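3. Applying the Finish

Dristeo Hard Wax Oil is for indoor wood furniture. Do not use it on floors or cutting boards.

Before you start, check that the room is at or below 77 °F. Open a window.

1. Sand the piece with the grain, finishing with 400 grit paper.
2. Vacuum the dust, then wipe with a dry cloth.
3. Stir the can for 2 minutes. Do not shake it.
4. Put a small amount of oil on a Bassi pad and rub it in along the grain.
5. Wipe off all the extra oil before it turns tacky.

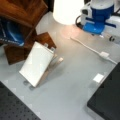
6. Let the piece stand overnight. Keep pets and dust away.
7. Repeat steps 4 and 5 for a second coat. Softwoods may need 3 coats in all.

Note: End grain soaks up more oil than the flat faces. Go over it again while you are still working on that side.

Note: If the surface feels rough after the first coat, rub it lightly with a used piece of 400 grit and wipe it clean.

CAUTION: Oily rags can catch fire on their own. Lay them flat outdoors to dry, or soak them in water and seal them in a metal can.

For stained or painted wood, see section 4.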